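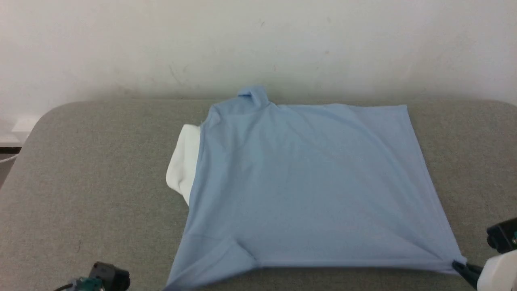
Stopping on a Snag: Questions for the Lutenora Garment-Handling Group

The garment-handling group at Lutenora paused its shirt-folding trials for 24 days this spring after a fault in which one arm continued to pull on a garment that the control software had recorded as released. No one was injured. Inger Riis, who leads the group, and Temitope Omoregie, its safety engineer, discussed the incident and the changes that followed.

The fault occurred in run 137. Both arms were working on a shirt when the right gripper received a command to open. "The command was logged, and the position reading said the fingers had opened," Ms. Riis said. "The fingers were still closed on the hem. The arm then began its move to the next grasp and took the shirt with it."

The operator, Efe Wike, pressed the stop button when the fabric tightened between the two arms. A seam had parted by then, and one finger mount had cracked.

Mr. Omoregie described the damage as minor and the cause as serious. "We were relying on a single sensor on the motor side," he said. "A coupling had slipped. The motor turned, the sensor reported that it had turned, and the finger stayed where it was."

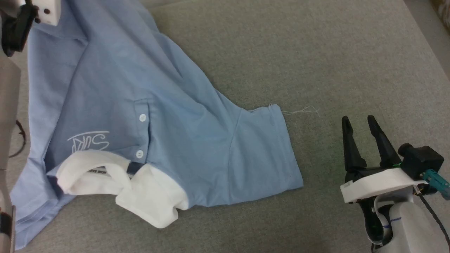
What was changed

Trials now begin with an open-and-close check of each gripper, confirmed by the operator before any garment is touched. The group has also added 2 independent conditions for release: the motor reading and a view of the fingers from the wrist camera. If the two disagree, both arms hold position and the run ends.

"An operator may not restart from that state," Mr. Omoregie said. "The cell is powered down, the fabric is freed by hand, and the event is written up the same day."

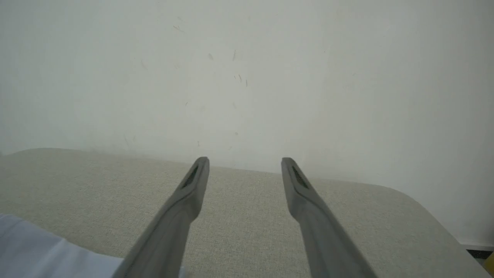 Pull limits were lowered as well. Ms. Riis acknowledged that the new limits have made the work slower, particularly on collars and sleeves, where the arms must tug lightly and try again. She expects to recover part of the lost speed after the couplings are replaced in November.

Asked whether the fault could have been found sooner, she said that it could. Ms. Wike had noted a late release in an earlier run, but the note was filed as a software matter and was not passed to the safety engineer. Such notes now go to both.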